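Episode 209

Orhun Kocabaş had been told the job was teaching, and he'd bought a cardigan for it. What he taught was tubs. He stood at a white table with a gripper in each hand and handled food containers the way a sensible machine ought to, so that one day a sensible machine would.

"Slower," said Yasuo Koyama, from behind his screen. "It learns your pace."

"It can learn somebody else's."

"It had somebody else. Now it drops things with confidence."
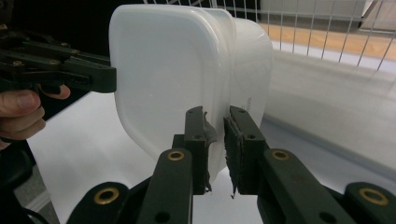

Sumgate paid by the episode and wanted 1,830 of them by December. Orhun had worked out early that the robot would pick up his habits along with his skills, and he tried to have better ones. He quit sighing. He quit hesitating over lids, which his mother had always said was the Kocabaş family curse.

"You nudged it twice," said Yasuo.

"I was being thorough."

"Then it will be thorough 913 times a day, forever, in a kitchen in Trerkerham."

Orhun thought about that kitchen, and the cook in it, waiting for her tub while a very expensive arm made up its mind. He felt a bit like a father.

"Mark it as good," he said.

Yasuo looked at him for a while and marked it as good.

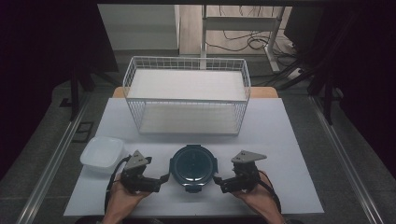

Both grippers at the round container, the square one standing open to the left.

"Episode 210," said Yasuo. "Try to want it less."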